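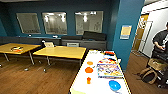 16 Apr 2020

Hi Darlene,

You asked for a proper update on the table-clearing robot before you release the second half of the grant, so I'm writing this one sitting down with a coffee instead of typing it on my phone like last time (sorry again about that!). The short version is that Pilen moves, Pilen sees, and Pilen drops things more often than I'd like.

## Where the build is

The base is finished. Mesfin redid the wheel mounts over two evenings and the whole thing now rolls straight, which it did not do in the last report. We also lowered the battery, so it no longer leans when the arm is stretched out over the white table. I was nervous about that one. The arm weighs more than the drawing said it would, mostly my fault for using thicker brackets than Mesfin asked for.

The head camera is mounted and talking to the computer. Letay wrote the part that turns a picture into a list of "things I could pick up," and it's good on anything with a strong color. The bright blue bowl gets found practically every time, and so do the orange and red things. Pale stuff is another story. Against a white tabletop, a pale gray piece more or less vanishes, and Letay has been muttering about it for a while now. We're trying two fixes: a side lamp to throw some shadow, and a darker mat we can roll out over the table. I'd love the lamp to win (the mat wrinkles, and then the robot tries to pick up the wrinkles).

## Picking things up

We ran 80 test picks with the new fingers. Soft rubber pads, cut from a sheet by Eldana with a craft knife and a lot of patience. The count came out like this:

- 30 clean picks, lifted and put down where they should go
- 20 picks where it got the object up and then let go early
- the rest were misses, or I hit the stop button

I know that looks rough on paper! The early drops are nearly all one problem, though. The hand closes, the motor reports that it's gripping, and then the arm starts up a bit too fast and the pad slides. Slowing the first part of the lift helped a lot in the few tries we did at the end of the evening, but I didn't log those properly so I'm leaving them out of the numbers.

Flat things are the real headache. Round discs and anything board-shaped lie so close to the table that the fingers just skate over them. Mesfin wants to add a thin fingernail to one side. I want to slide the object to the table edge and grab it there, which needs no new parts but a fair amount of new code. We haven't settled it, and we may end up doing both.

## The room

We're still in the shared workshop at Litier, teal walls and all, and we still get the long white table plus the two wooden-topped ones on casters. The casters turned out handy for testing, as we can shift a table a little between runs and see whether the robot notices. It mostly does. Other members walk past, leave their bags by the wall and stop to ask questions, and I've stopped minding. One of them spotted a loose cable before I did.

The windows are a nuisance. Lights show up in the glass behind the table and the camera sometimes decides a reflection is an object, a very far away and very shiny one. Letay now tells the software to ignore anything above table height, so that's handled for the moment.

## Money

Of the 3000 you gave us for this stage, most went to the arm motors and the battery. The motors from Numunine came as promised, except for one elbow motor that arrived with a stripped gear and had to go back. The replacement is in and running. I have all the receipts in one folder and Lensa has gone through them, so you can have them whenever you like.

## What's next

1. Slow lift on every pick, logged properly this time
2. Fingernail or edge slide for the flat things
3. Lamp against mat, with the same objects for both
4. A full table clear with no hand on the stop button

I'd like to show you number 4 in August. If the flat things are still beating us by then, I'll show you the bowl and the tall pieces and tell you so beforehand.

One question for you: would it be all right to move what's left of the travel money over to spare motors? We never used it, and I'd sleep better with an extra elbow on the shelf.

Thanks for being so patient with us,

Lensa and I both say hi, and Eldana wants you to know the pads are her work.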